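Demonstration Data Forum > Household Tasks > Laundry
Topic: Should episodes with an idle second hand be retained?

s_mengal
Members of this board are asked for their views on an inclusion rule. Our group is collecting demonstrations of the washer unloading task with a full-size humanoid. The written procedure, which we call Bestano, asks the operator to take cloth out of the lower drum and place it in the basket on the floor. Each episode is stored with one view of the room and one view looking down from the head. 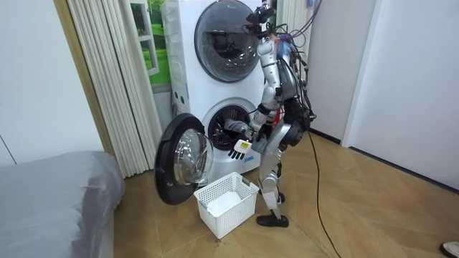
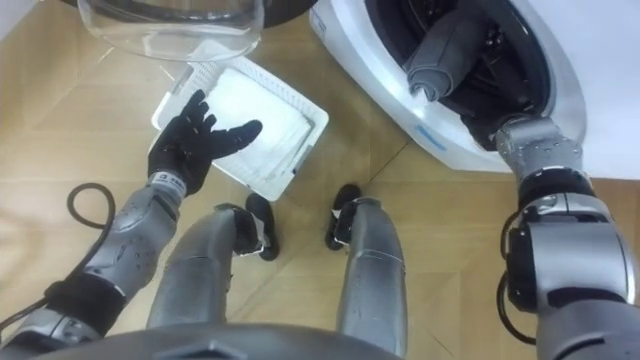
The question concerns the hand that is not in the drum. Under the present rule, an episode is accepted whether or not the second hand takes part. Of the 11 episodes reviewed in the first batch, nine show the second hand held clear of the cloth from start to finish. The remaining two show both hands on it. I would like to know whether other groups keep the first kind, keep the second kind, or train on them separately.
Saqib Mengal

derketia_lab
Our practice is to keep both and to add a field to the episode record stating which hands made contact. The field is filled in by the reviewer and not by the operator. We found that operators reported their intention, and this did not always agree with the recording.

V.Bhatia
I must respectfully disagree with keeping both in one set. A policy trained on a large majority of one-handed removals will treat the other hand as something to park. When a long item catches on the door rim, the policy has very little to draw on. In December we withdrew a complete set for this reason and collected it again with a revised instruction sheet.
Vikas Bhatia

s_mengal
Thank you both. May I ask what the revised sheet required?

V.Bhatia
It required the second hand to move to the cloth as soon as a free end had cleared the drum opening. It did not require a grasp. Operators were permitted to decide whether a grasp was needed.

negi_annotation
I would caution against that wording. An instruction to move the hand near the cloth produces many episodes in which the hand travels there for no purpose, and the model learns the travel as well. Our annotators had to mark these segments by hand, at considerable cost in time.

V.Bhatia
That is a fair objection. We did see some of this with small items such as single towels. I would still prefer a surplus motion to a missing one.

negi_annotation
Then we differ. For small items I consider the one-handed removal to be the correct demonstration, and I would not call the other hand idle. The item list should decide the rule.

derketia_lab
Agreed on the item list. A further point for the original poster: please confirm that the head view and the room view share one clock. We have rejected otherwise sound episodes in which the fingers closed in one view before the other. Contact labels cannot be trusted in that condition.

s_mengal
The two views share a clock, and the offset is checked at the start of every session. The item list is a weaker point. At present it records "cloth" with no size given - this will be corrected before the second batch.

skindis_ops
A procedural remark. If the basket position is also left open in your instructions, please log it per episode. We allowed operators to place it where they wished, and reach distance then varied more than anything we had meant to vary.

s_mengal
Noted. I propose the following for the second batch. Small items will be collected with no instruction for the second hand. Large items will follow the wording given by Mr. Bhatia, with the contact field added at review. Basket position will be logged. The first batch will be kept apart until the contact field has been filled in.

V.Bhatia
I have no objection, although I would leave the first batch out of training altogether.

negi_annotation
I would include it. Please post the revised item list in this topic when it is ready.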